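Review of the Tromiven grout brush
By Grażyna Szewczyk, 5/14/26

I bought this brush in October for my kitchen floor, which has 229 tiles and very thin lines between them. The bristles are hard and they still stand straight. The handle is 25 cm long, a little short for me, so my back complains after 11 minutes. My old Usmani brush had a better grip, but it lost bristles every week.

With warm water and baking soda it cleans well. In the corners it is weak, there I use a toothbrush.

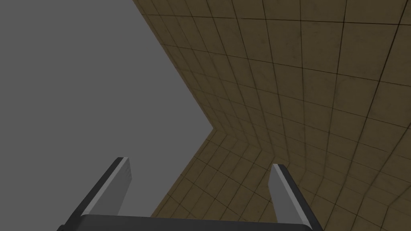
Tan square tiles with dark grout lines.

I would buy it again, but please, make the handle longer. Four stars.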